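Notes for session 7: the humble lidded box

Okay, we ran out of time last session before I got to containers (my fault, I let the kettle discussion go on far too long), so I'm putting this in the handout and we'll pick it up from "What to try at home." If you missed the lecture, Mererid Bellis has the reading list and you can catch up in an evening.

The question I kept asking was a simple one. Why do people own so many plastic food boxes and still end up covering a bowl with a plate? I asked everyone to bring their worst one from home, and Emlyn brought a whole bag of them. Thank you, Emlyn, and please take them back!

## Some words we'll be using

- **Body**: the part that holds the food. Frosted, clear, tinted, whatever.
- **Rim**: where the lid meets the body. Most arguments about leaks are arguments about the rim.
- **Clip**: a flap on the lid that folds down over the rim. Some boxes have two, plenty have four.
- **Footprint**: how much shelf the thing eats up when it's sitting flat.

One word I'd like you to stop using is "airtight." Say "closes well" or "closes badly" and then tell me how you checked.

## One box, a few ways of looking at it

Get into the habit of looking at the same kind of object from the front and from above, on a table with other stuff on it. Pale yellow trim on a milky body is a very common look, so it makes a handy reference.

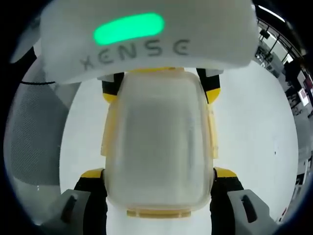
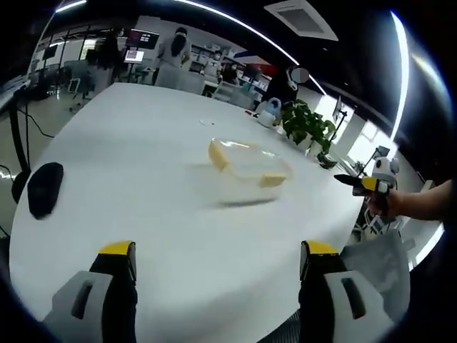
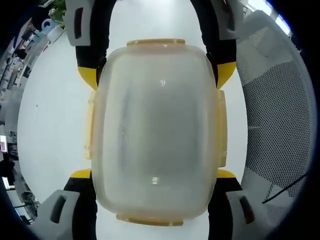
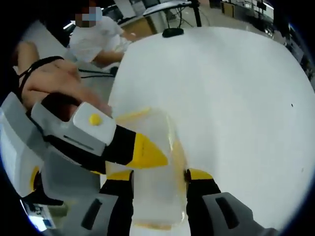
So, clips. My own rule is to close opposite sides first, then the other two. If you go around in a circle, the last one always seems to fight you, and then you lean on it and the hinge goes white and you've lost a clip. I did this to a perfectly good Likby box in August and I'm still annoyed.

Frosted walls split the class pretty evenly last year. Anong Siriwan argued that you forget what you can't see clearly, so everything should be clear. Nest Wynne said frosted boxes make a fridge look calmer and she labels hers anyway. I'm with Nest, mostly — but I do own a lot of masking tape.

Staining is a separate problem. Tomato and turmeric are the big ones. Wash soon after emptying, leave the lid off to dry, and don't stack boxes with the lids clipped on unless you enjoy that closed-up smell. I know it saves you hunting for lids. Keep the lids standing on edge in a drawer or a loaf tin next to the boxes and you'll find them fast enough.

Rounded corners come up in the reading too. They're easier to wipe, and a spoon gets into them, but you give up a little space on the shelf. For soup I'd take rounded every time. For crackers I really don't care.

## What to try at home

1. Take every lidded box out of the cupboard and match the lids.
2. Put a little water in each one, close it, and turn it over above the sink.
3. Write down which ones dripped and where, using the words from the list.
4. Pick the one you reach for most and write half a page on why. Chatty is fine!

Bring your notes to room 46. Wayne Kowalchuk has offered to bring his old Metolholm set, which has a completely different style of lid, so leave some space on the tables. Orphan lids can go in the bin by the door and we'll see if anyone has a match.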